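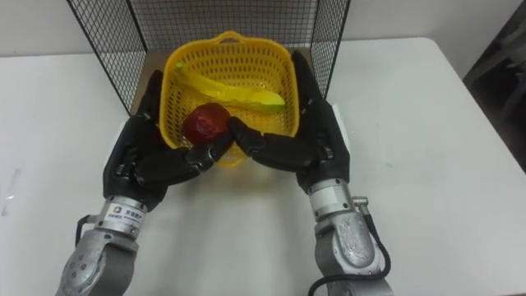 Domholm puts off decision on two-armed packing robots

Domholm, the fruit box and grocery packing company, will wait until at least January before deciding whether to buy a pair of two-armed robots for its packing room. The plan has been on the table since spring, and the price has moved more than the project has.

The quote from Cestari, the supplier, comes to $84,000 for each station. That covers the arms, the hands and installation. It leaves out spare fingers, which Cestari classes as wear parts, and it leaves out software support after the first 12 months. Domholm had budgeted for 3 stations under an earlier price and has now cut the request to 2.

Ayten Karabulut, who runs purchasing at Domholm, said she had no quarrel with the machines themselves but wanted to see a cost per basket that held up over a full season.

"I can watch a hand pick up an apple all afternoon," she said. "What I need is a number for bruised fruit, and a number for the hours somebody stands next to it. I've asked for both. I've been given a brochure."

Cestari says the hands can deal with mixed fruit in one basket without changing tools, and that this is where the savings lie. A plain suction gripper costs far less, but the company argues that it does poorly with bananas. Domholm has never tested a suction gripper on bananas, so for now that claim rests on the seller's word.

Leasing is the other route. Rerent, an equipment rental firm, has offered the same type of station on a monthly contract with repairs included. The monthly fee looks friendly until the minimum term and the return charge are added in, and Rerent would not say what counts as normal wear on a finger joint.

Sachiko Ebihara, the packing room manager, would like a longer trial before anyone signs for either. She also pointed out that the floor plan shows the stations where the box conveyor now runs, and that moving the conveyor is not in anybody's budget.

Cestari's quote expires at the end of the month. The company has not said whether it will extend it.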